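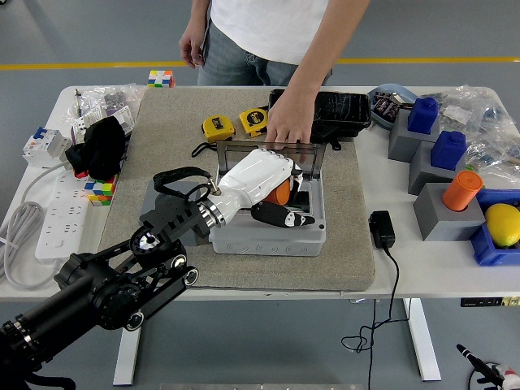 ## Check whether an arm can tidy a bench

Packing small items into a lidded box is a fair first test. At Stotden we run it like this:

1. Open the lid fully and set the box on a mat.
2. Put the items within reach, one per block.
3. Have someone stand by the lid.
4. Run 15 tries and log every drop.

Cylinders go in well. Thin bags and loose cords don't — leave them out for now. Our arm takes around 2 minutes per item, so a person still wins.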